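3장. 작업실 콘크리트 바닥에 Lirier 수성 코팅제 바르기
물건이 많은 작업실도 주말 이틀이면 충분합니다. 이 장은 청소부터 두 번째 도포까지 다룹니다.

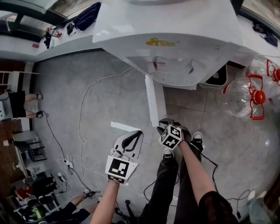 그림 3-1. 위에서 내려다본 작업 공간의 회색 콘크리트 바닥

저희가 이 장을 제일 신나게 썼습니다! 콘크리트 바닥은 조금만 손을 봐도 쓸기가 훨씬 편해지고, 의자를 끌 때 올라오던 뿌연 가루도 눈에 띄게 줄어듭니다. 처음 해 보시는 분도 순서대로만 따라오시면 됩니다.

3.1 준비물
Lirier 코팅제 1통(32㎡용)
Ostermann 알칼리 세정제 500ml
단모 롤러와 연장봉, 모서리용 붓
뻣뻣한 솔, 진공청소기, 고무 밀대
마스킹 테이프, 니트릴 장갑, 보안경

참고: 통 옆면의 품번이 328로 시작하면 무광, 1,499로 시작하면 반광입니다. 두 제품을 섞어 바르면 얼룩이 지니 뚜껑을 열기 전에 꼭 확인해 주세요.

3.2 바닥 비우기와 청소
1. 바닥에 놓인 물건을 모두 옮깁니다. 옮길 곳이 마땅치 않으면 바닥을 반으로 나누어 안쪽부터 작업합니다. 이 경우 경계선은 선반이나 작업대 밑으로 잡으면 이음매가 덜 보입니다.
2. 전선과 연장선을 걷어 벽에 걸어 둡니다.
3. 진공청소기로 먼지를 빨아들입니다. 벽과 바닥이 만나는 틈은 두 번 지나갑니다.
4. 세정제를 물 5리터에 풀어 바닥에 뿌리고 10분 둡니다.
5. 솔로 문지릅니다. 기름 자국은 원액을 조금 떨어뜨려 따로 문질러 주세요. 거품이 갈색으로 변하면 잘 되고 있다는 뜻이에요!
6. 맑은 물로 두 번 헹구고 밀대로 물기를 밀어냅니다.
7. 24시간 말립니다.

주의: 세정제가 피부나 눈에 닿지 않도록 하십시오. 눈에 들어갔을 때는 즉시 흐르는 물로 15분 이상 씻고 진료를 받으십시오. 산성 세제와 함께 쓰지 마십시오.

3.3 습기 확인
1. 한 변이 50cm인 투명 비닐을 바닥에 놓고 네 변을 테이프로 막습니다.
2. 하룻밤 둡니다.
3. 비닐을 떼어 안쪽을 살펴봅니다. 물방울이 맺혔거나 바닥색이 짙어졌다면 이틀 더 말린 뒤 다시 시험합니다.

참고: 장마철이나 지하 작업실에서는 이 시험을 두 곳 이상에서 해 보시길 권합니다.

3.4 첫 번째 도포
1. 문틀과 벽 아랫단에 마스킹 테이프를 붙입니다.
2. 코팅제를 3분간 천천히 저어 줍니다. 세게 흔들면 기포가 생깁니다.
3. 모서리를 붓으로 먼저 바르고, 문에서 가장 먼 쪽부터 롤러로 밀며 나옵니다.
4. 롤러 폭의 3분의 1을 겹치면서 한 방향으로 얇게 폅니다. 처음에는 우윳빛이라 놀라실 수 있는데 마르면서 투명해집니다. 이 변화를 지켜보는 재미가 꽤 큽니다!
5. 6시간 말립니다.

주의: 실내 온도가 10도 아래이면 도포하지 마십시오. 작업 중에는 창문을 열어 두고, 덜 마른 바닥에는 올라서지 마십시오. 매우 미끄럽습니다.

3.5 두 번째 도포
1. 손등으로 가볍게 눌러 끈적임이 없는지 확인합니다.
2. 첫 번째와 직각 방향으로 같은 두께로 바릅니다.
3. 테이프는 코팅이 완전히 굳기 전, 도포 후 1시간 안에 비스듬히 당겨 떼어 냅니다.
4. 도구는 미지근한 물로 바로 씻습니다.

가벼운 보행은 24시간, 의자와 작업대는 3일, 바퀴 달린 공구함은 7일 뒤부터 가능합니다. 무거운 가구는 끌지 말고 들어서 놓아 주세요. 롤러 자국이 남았을 때의 보수 방법은 4장에 있습니다.

문서 관리: Geetha Amin, Kastatum 고객지원
개정일: 2019년 8월 10일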